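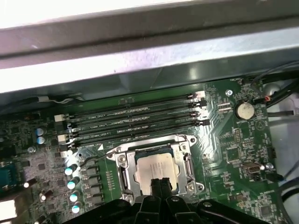 *Processor seated in its socket on a computer motherboard*

## Clirava: ferry to Arkport never arrives after the lantern quest

**mossy_kettle**

I'm stuck in Clirava and would like to know if my save is broken before I start again. I finished the lantern quest in Damden, spoke to the old woman by the well, and she gave me the blue token as normal. The ferryman is meant to take the token and carry you over to Arkport. He isn't there. The jetty is empty in the morning and at night, and the map marker still points at it.

I've got 34 hours on this file and all but one of the shrine bells. I'm playing the PC version, with the difficulty on normal. I did the lanterns in the wrong order the first time and had to relight two of them, if that matters. I have also tried leaving the valley and coming back.

I don't mind losing a bit of progress but I would rather not lose all of it.

**harrowgate_tin**

Your save is probably fine. The ferryman only turns up if the weather is clear, and after the lantern quest the game puts a long spell of fog over Damden. The map marker doesn't take any notice of this. Go up to the weather shrine behind the mill, ring the bell there and play the short tune. The fog lifts and he should be sitting at the end of the jetty when you walk back down.

If you haven't found the weather shrine, it's up the path with the broken cart. You need the double jump to get over the wall, but you must have that already to have done the lanterns.

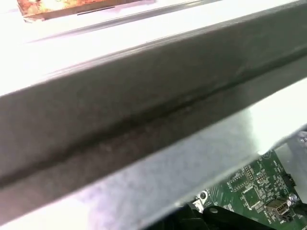

Can you sleep at the inn to make the fog go away?

Sleeping moves the clock forward but leaves the weather as it is. You can sleep as many nights as you like and wake up in the same fog. Only the shrine changes it at this point in the story.

It took me roughly 20 minutes to get there and back, most of it spent on the goats. They come back each time you leave the area, so don't bother fighting them on the way down. 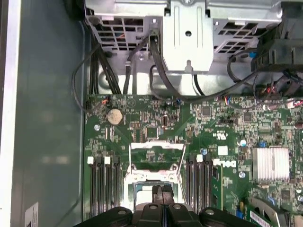 One other thing about the token. Don't give it to the merchant under the bridge, even though he asks for it and the prompt looks the same as the ferryman's. He pays well, but you then have to buy it back at a higher price and he is only there after dark. Keep it in your bag until you are standing on the jetty.

**pondweed47**

had the same thing, just reload an older save and do the lanterns again. worked for me

**small_brown_teapot**

The fog answer above is right for most people, but there is a second cause. If you rang the shrine bell *before* handing in the lantern quest, the game thinks you have already cleared the fog and won't let you play the tune again. The bell makes a dull sound and nothing happens.

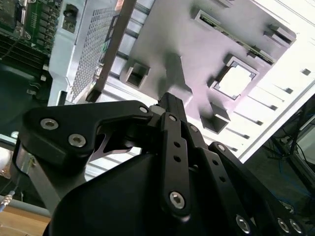

Photo: Kongkaew

In that case, walk out of Damden by the north gate and go as far as the first rest stone. Save there, quit to the title screen and load. Quitting from inside the village doesn't do it — it has to be the rest stone. When you go back in, the bell works properly.

I didn't need to redo the lanterns, so try this before you reload anything old. Make a copy in a spare slot first all the same.

Once you are across, the ferry stays open for good in both directions, whatever the weather is doing. You can go back for your last shrine bell then.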